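The Empty Bottle Month at Subramaniam Hall, Veltham

We spent all of April collecting empty drink bottles, and the final tally was 1,710! I still can't quite believe it. When Ngọc Quan first suggested that we save our empties for a month and see what could be made of them, I pictured a couple of bags by the door.

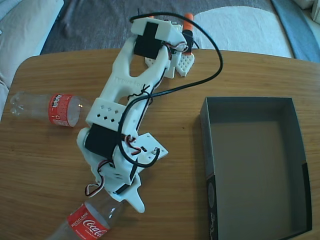

By the end of the second week we had run out of bags. People brought bottles from work, from the ball field, from the back seats of their cars (so many from the back seats of cars), and Ngọc had to start a second stack under the coat hooks. Soda, water, iced tea, one mystery green thing with a label in a language none of us could read. Everything that came in got a place on the table, and after that it went one of two ways: into the making pile or off to the recycling center.

Captions are by me, Diệp Trương, with corrections from Azlan Kwok, who remembers names much better than I do. Click any picture to see it larger. If you have some of your own to add, the address is at the bottom.

THE COLLECTING

The first drop-off. Azlan got here early to put the signs up, and there were already two bags leaning on the door with no name on them. Thank you, whoever you are!

Chiến Mạc and his handcart. He did his whole street on foot, both sides, and then went back for the people who had been out the first time.

Caps on or caps off? We argued about this for most of an evening. Our recycling center wants them on, so on they went, apart from the ones we kept for the mosaic.

The tally sheet, week three. Magnus Baxter's fives look like his sixes, which is why there is so much crossing out. The count was redone twice and it held.

THE SORTING

Rinsing at the big sink. A little warm water, a shake, upside down on a towel. Milk and yogurt bottles need dish soap as well, and they need it the same day. Trust me on this one.

Labels off. The paper ones float away if you leave them in a bucket overnight. The plastic wraparound kind are easier still – find the glued seam, get a thumbnail under it and pull. Chiến can do it in one go, and the whole sleeve comes off in a single strip.

The label collection. Some of these were too pretty to throw out, so Ngọc pressed them flat in the phone book. Red was the most common color by miles. The kids made a paper chain with them and it went all the way down the hallway.

Squashing. The best job of the month and everybody wanted it. Stand the bottle up, cap loose, foot on top, then tighten the cap so it stays flat. It makes a wonderful noise.

Ready for the recycling center. Magnus drove these over in two trips with the seats down, and the load in the back crackled at every bump.

THE MAKING

Self-watering planters. Cut the bottle below the shoulder, turn the top upside down, run a piece of cotton string through the neck and set it into the bottom half. Fill with soil, plant your basil, put water underneath. We made 272 of them and gave nearly all of them away!

A closer look at the string. Thick cotton works best. We tried some nylon cord from the drawer and the soil dried right out.

Bird feeders. These were Azlan's project, with two old spoons pushed through each bottle for perches. Use the larger bottles if you can, as the small ones swing around in any kind of breeze and the finches don't care for it.

The scissors problem. Good kitchen scissors will get through a soda bottle, but you need a starting hole. An adult should make that first hole, and please put a strip of tape around the cut edge afterward. It's sharper than it looks.

Cap mosaic, early on. A lot of blue in one corner and no plan whatsoever.

Cap mosaic, finished. We settled on a heron, because of the pond, and it now hangs by the stairs. The orange caps for the beak were the hardest to find, and Ngọc's aunt mailed us a small envelope of them from Zilska. What a moment when those arrived!

The skittles set. Nine bottles with a bit of sand in each and a tennis ball. It took five minutes to make and was played with more than anything else we did all month, which has given me a few thoughts about next year.

THE OPEN AFTERNOON

Setting up. All the tables pushed to the walls, planters along the windows, feeders on a line over the stage. The basil was looking a bit sorry for itself until somebody opened the blinds.

The guessing jar. How many caps? The answer was 100 exactly, and the closest guess was 97, from a very small girl who told us she had counted "the ones at the edge and then did more." She picked a feeder as her prize.

Magnus explaining the different plastics. The number inside the little recycling triangle tells you which kind you have. Most clear drink bottles are a 1. He had a crowd three deep, and I learned more than I ever expected to about yogurt lids.

Lemonade, in glasses. We thought we had better.

Chiến with the last planter. He said he was only carrying it to the table for someone, but it was on his kitchen windowsill when I stopped by, and the basil is doing great.

The room afterward. Swept, stacked and very quiet. There was still one bottle behind the radiator, and I'm told it doesn't change the total.

ADDING YOUR PICTURES

Send them to the hall office, or leave a memory stick in the Rusomard tin on the front desk with your name taped to it. We would especially love some of the planters in their new homes, with whatever you ended up growing in them. Azlan is putting together a page of those next, and so far he has basil, mint, more basil and a single heroic tomato.

Back to all galleries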